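Learning to own fewer clothes

When I moved from Skostmont to Merrick two years ago, I packed my clothes in 2 suitcases and five big bags. My neighbor Adelmo Sartori helped me to carry them down the stairs, and on the third floor he asked me if I was opening a shop. I laughed, but I was also a little ashamed. I knew that half of those things I had not worn since my studies.

In the new apartment there was one closet only, and it was narrow. For the first weeks the bags stayed in the corridor and I walked around them. Then in June I took everything out and wrote a list. It was 126 pieces, without socks and underwear. I am a person who likes lists, so this part was pleasant for me. The next part was harder.

I read many articles on this theme before I started. Most of them say that you must take each thing in your hand and ask if you love it. This did not work for me. I do not love my gray trousers, but I need them for the office, and I love a green jacket that does not close anymore. So I made my own question: did I wear it in the last year, and if not, why? Sometimes the answer was a missing button. I sewed on many buttons that month.

After the summer I had 64 pieces. The others went to different places. The good coats I brought to the second-hand store on Warnar Street, where the lady gave me a fair price for two of them and returned the third, very politely. The old cotton things I cut for cleaning cloths. My mother still thinks that I threw away a sweater from my aunt. I did not, it is in the drawer under the bed, and I wear it when the heating is weak.

What surprised me is how much I think now about simple things, for example T-shirts. Before, I bought them in packs of five, the cheapest, and after a few months they were twisted at the side and the neck was like a wave. Now I own six. Three are white and three are dark blue. I wash them at a low temperature, inside out, and I dry them on the line and never on the radiator. When I take them off the line I shake each one well, and then I put it flat on the table before I fold it.

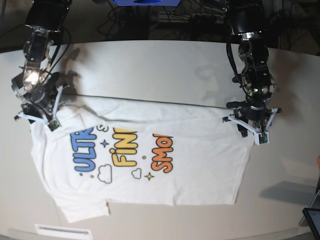 The ironing I have almost stopped. If a shirt is hung straight when it is still damp, the wrinkles mostly go away alone. For work I have four shirts which really need the iron, and I do them together in the evening while I listen to the radio.

My friend Þórarinn Lund has another opinion. He says that with few clothes you wash them more often, and so they die faster, and at the end you buy the same quantity. Maybe he is right about the T-shirts. I will see this next year, when I compare my list. But I spent less than 200 on clothes since last summer, and this includes a pair of winter boots.

I still make mistakes. In spring I bought a yellow raincoat from Triltetti because it was on sale, and it is too short in the arms. It is hanging by the door now. If somebody in Merrick is a bit smaller than me and likes yellow, please write to me, I can bring it to the station any day after 6 p.m.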